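The Sweet and the Plate

I'd promised Snædís Bisgaard I'd be home for supper, and I really meant it this time! Then Coleno crashed again, and I was sat on the floor with my laptop on my knees, muttering at a planner.

Coleno is our motion planner. You give it a start and a finish and it finds the arm a way between them, usually a lovely smooth one. I wrote most of it (the good bits, I tell people). Omance does the seeing. It looks at the table, finds the thing you want and hands over a position, and it had been doing that beautifully for weeks until Colleen Beaudoin swapped in her new version before lunch and went off to catch her train.

The job was so small, that's what got me. One little red cube, one square plate. Pick up the first, put it on the second. My nephew could do it at two, although he'd have eaten the cube, because it does look like a wine gum.
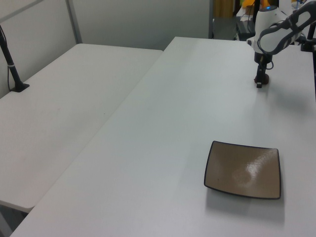

The arm at the back of the table, plate still waiting.

I ran it again and watched the log scroll. Omance said it had the cube. Coleno said thank you very much and planned a path, and then, at the very last step, it threw the whole path away and started over. And over. It had a limit of 200 tries and it used every single one, then fell over with the same error it had been giving me all afternoon.

I rang Colleen. She was on the train and I could hear somebody's crisps.

"Is it the frames?" she said.

"It's not the frames."

"It's always the frames."

"I've checked the frames, Colleen."

I had not checked the frames. I checked them while she was telling me about the seat she'd got, and they were fine, and I was so pleased about it that I forgot to be cross. So I asked her what else she'd changed, and there was a long quiet bit with a tunnel in it.

"Well, I did speed it up," she said when she came back. "It sends you a fresh position every 80 milliseconds now. It used to be 600."

Oh, I could have hugged her and thrown her laptop in the canal. Coleno treats every new position as a brand new request, you see. I'd written it that way one October when I was in a hurry, with a comment next to it saying "fine for now". Each time it got near the end of its sums, Omance popped up with the cube a hair's breadth to the left, and my poor planner dropped everything and began again.

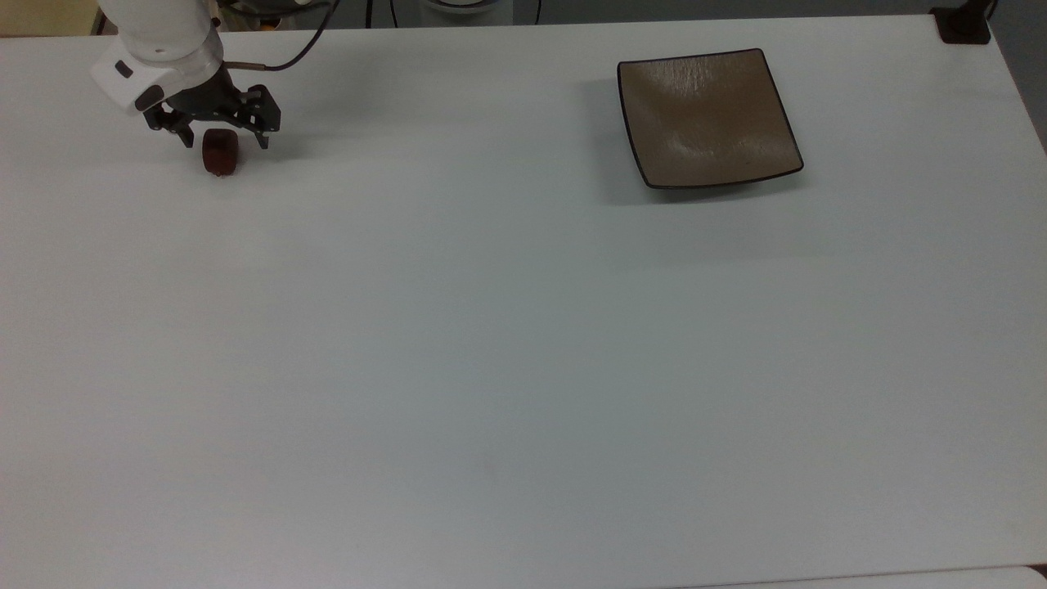

Why not just slow the camera updates down again?
It would have got me home sooner, but the fast updates are handy when something on the table gets nudged. The better fix is for the planner to ignore any change too small to matter to the grip.

So that's what I did. If the cube had moved less than 2 millimetres, Coleno was to carry on and mind its own business. It came to one line, plus another line to fix the first, plus a new comment that I'm not going to repeat. I deleted "fine for now" and felt a bit sad about it.

Then I pressed go and stood there with my coat half on. The arm came down, the fingers closed, up it went and across, and the cube landed on the plate with a tiny tap. I actually clapped, on my own, in a coat with one sleeve!

I texted Colleen to say it wasn't the frames. She wrote back, "Told you it was something," and then a picture of her crisps.

Snædís had kept my supper under a saucepan lid. She asked what had taken me so long, and I picked a pea off the plate and moved it slowly across the table to show her, and put it down on her side.

"All day?" she said.

"Since lunch," I said, and went to find a fork.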